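Course Materials > Drawing & Painting > Foundation

Home Courses Handouts Gallery Contact

Foundation Painting, Week 4: The Trouble with White
Notes by Upendo Kaijage
13 comments 35 shares

Bring these notes to the studio session, along with your gray scale from last week. If yours got coffee on it (two did!), make another one before you start, nine steps, black to white, each step the same distance from the next as far as your eye can judge.

1. Local color and tone

Local color is the color we say a thing is. A lemon is yellow, a brick is red, a plate is white. Tone is how light or dark a patch of that thing looks from where you're sitting, in the light you have at that moment. These two get tangled up in everybody's head, and with white objects the tangle is at its worst. You know the plate is white, so you reach for white paint, and then the brightest highlight on the rim has nowhere to go. You've spent all your money in the first shop.

Try this at home. Put a sheet of printer paper on a windowsill in daylight and fold it in half so that it stands up like a tent. One side faces the window, the other faces the room. Now look at the room side through a small hole punched in a piece of black card, so you see nothing but the patch. It's gray! Often it's a surprisingly dark gray, and I still get a little thrill from this every time I do it. Take the card away and the paper goes straight back to being white.

Psychologists call this lightness constancy. Your visual system is very good at working out what a surface is like and discounting how much light happens to be landing on it. That's wonderful for finding your socks and a real nuisance for painting them.

2. Whites next to each other

A white surface almost never sits alone. It meets another pale surface somewhere, and the meeting place is where most of the useful information is. Before mixing anything, find that edge and ask which side is darker. Then ask again at the other end of the edge, where the answer may have changed. A tabletop can be lighter than the wall behind it on the left and nearly lost against it on the right.

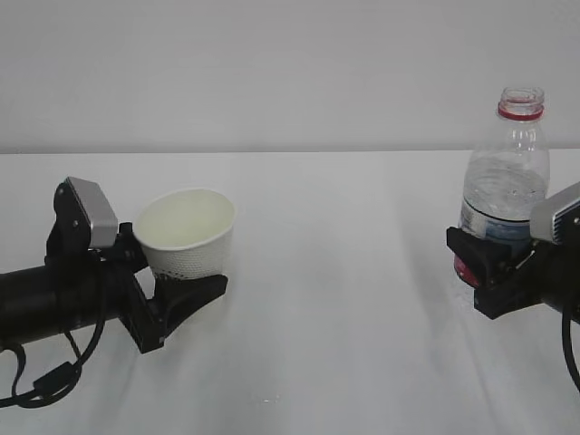

Photo: Driss Ashour / Gosorness

When two large pale areas meet, the line between them wants to come out too hard. We draw it first, carefully, with a ruler if we can get away with it, and then we fill in up to it from both sides like a coloring book. Please don't. Lay in both areas loosely, let them touch, and then adjust the edge with a clean dry brush until it's as sharp or as soft as it looks. Squint while you do this. With your eyes half closed, an edge between two close tones nearly disappears, and if the one on your canvas stays put when you squint, it's too strong.

Elsie Tipoki's large kitchen picture, the one we looked at in January, has a stretch of counter and wall that I'd happily talk about for an hour. There's maybe half a step of difference between them. She painted both from the same pile and added the tiniest touch of raw umber for the wall. Stand close and you can hardly find the join -- step back and the counter is flat and solid and you could put your keys on it.

3. Warm and cool

Once the tones are close, temperature does a lot of the remaining work. Daylight from a north window tends to be cool, and shadows in that light often look warm by comparison. Under an ordinary household bulb it flips: warm lights, cooler shadows. "By comparison" matters here. A gray mixed from titanium white, ivory black and a little burnt sienna will look brown on a blue-gray ground and bluish beside an orange.

For the exercise, mix three grays of the same tone:

a) white + ivory black
b) white + burnt sienna + ultramarine, leaning toward the blue
c) the same again, leaning toward the sienna

Paint them as squares, touching. Photograph them in black and white on your phone. If they melt into a single shape you've matched the tone, and you should be proud of yourself, it's hard. If not, fix the odd one out and take another picture. Kipchumba Nyamweya got all three on his second try last term and was unbearable for a week.

Keep the piles. You'll want them for section 4.

4. Turning a form

So far we've had flat things. A curved white object gives you all the same problems wrapped around a form, which is far more fun. Eggs are traditional. I also like mugs, rolled paper, bars of soap, enamel jugs, and plain paper cups, which cost next to nothing and don't mind being dropped.

Anything open at the top has an inside as well as an outside, and each has its own run of tones. In a cylinder lit from the left, the outside is lightest toward the left and darkens to the right. The inside does the reverse! Light goes past the near lip and lands on the far inner wall, on the right. Beginners paint the inside and the outside with the same gradient and then can't work out why the thing looks solid.

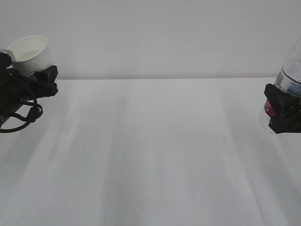
Look for the following as you work, in whatever order you come across them:

- the lightest light, which is probably much smaller than you think
- the core shadow, the darkest band on the form, usually a little way in from its far edge
- reflected light, bounced back into the shadow from whatever the object is resting on or next to
- the cast shadow, if there is one, sharpest where it leaves the object

Reflected light is where people get carried away. It's beautiful, you've just noticed it for the first time, and you paint it like a neon tube. It belongs to the shadow family and has to stay darker than anything in the light. Check it against your gray scale.

Texture comes last. Embossing, weave, brush hairs, little bumps: all of these are small changes of tone sitting on top of a big one, and they show best in the halftones, where light grazes across the surface. In full light they wash out and in deep shadow they sink. A few marks in the right zone will do for the whole object.

5. Materials for this week

Titanium white (a large tube, you'll get through it), ivory black, ultramarine, burnt sienna, raw umber. One flat brush, one filbert, one old soft brush kept dry for edges. Canvas board or primed paper, toned beforehand with a thin mid-gray. Working on a white ground is allowed, but then every stroke looks too dark at first and you'll spend the morning correcting downward. Acrylic users: acrylics usually dry a bit darker, so test a swatch and wait for it.

6. Homework

Set up three white objects on a white cloth with one lamp. No other light, curtains closed. One hour, no white straight from the tube until the last five minutes. Write on the back of the board which step of your gray scale you used for the cloth in light, the cloth in shadow, and the background.

Cathal Rafferty has offered to lend his box of plaster casts to anyone short of white objects. Ask him before class, and please return them unpainted.

Next week: metal and glass. Bring one spoon.

Share Print Save 2,097 views
Previous: Building a Gray Scale Next: Metal and Glass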